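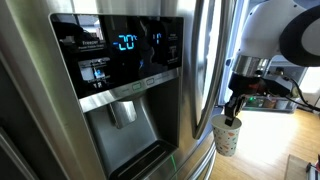 Kitchen & Home

1/ We've had the new fridge freezer in for long enough now that I can say something useful about it, so a few posts on living with a French-door one. Skip if you don't care about fridges.

2/ The freezer is set to -20°C and the panel on the door says so in big blue figures. Our old Skellel had a dial numbered one to five and no clue what any of them meant. Most advice says -18 is fine. I like the extra couple of degrees because the freezer drawer gets opened a lot in this house.

3/ Stainless steel. It looks good and it marks. A damp microfibre cloth, then a dry one, going with the grain. I tried the Skitach spray first and it left streaks, so the rest of that bottle is under the sink.

4/ The black glass panel above the dispenser is worse than the steel for fingerprints. It's also very reflective — with the ceiling lights on you have to move your head to read some of it.

5/ Ice and water through the door. I thought this was a gimmick. We now use it all day and I've stopped filling jugs. The water side needs plumbing in, and the fitter from Dorbridge charged £81 for that, including the valve. Ask before you order, as the delivery crew won't touch it.

6/ The drip tray isn't a drain. It's a tray. If you pour a glass of water into it you will have a glass of water on the floor. Ours gets a wipe every evening with the worktops and the grille gets a scrub at weekends.

7/ Limescale. We're in a hard water area and the tray started to go chalky by July. White vinegar on kitchen roll, leave for 20 minutes, rinse. Same for the bottom lip of the dispenser.

8/ Measure your doorways. I measured the gap in the units three times and didn't think about the hall. The doors had to come off to get it through, which added £131 to the delivery.

9/ Also leave room at the side for the doors to swing. Ours is close to a wall and the first week I couldn't pull the salad drawer right out. Moved it over a bit and lost a shelf for trays.

10/ Someone asked about the filter. It's a Sotelo one, goes in at the back of the top shelf, and I change it when the light tells me to. Still on the first spare.

11/ Would I buy it again? Yes, but I'd sort the plumbing and the hall first. Fri 22 November is bin day and the last of the cardboard is finally going out.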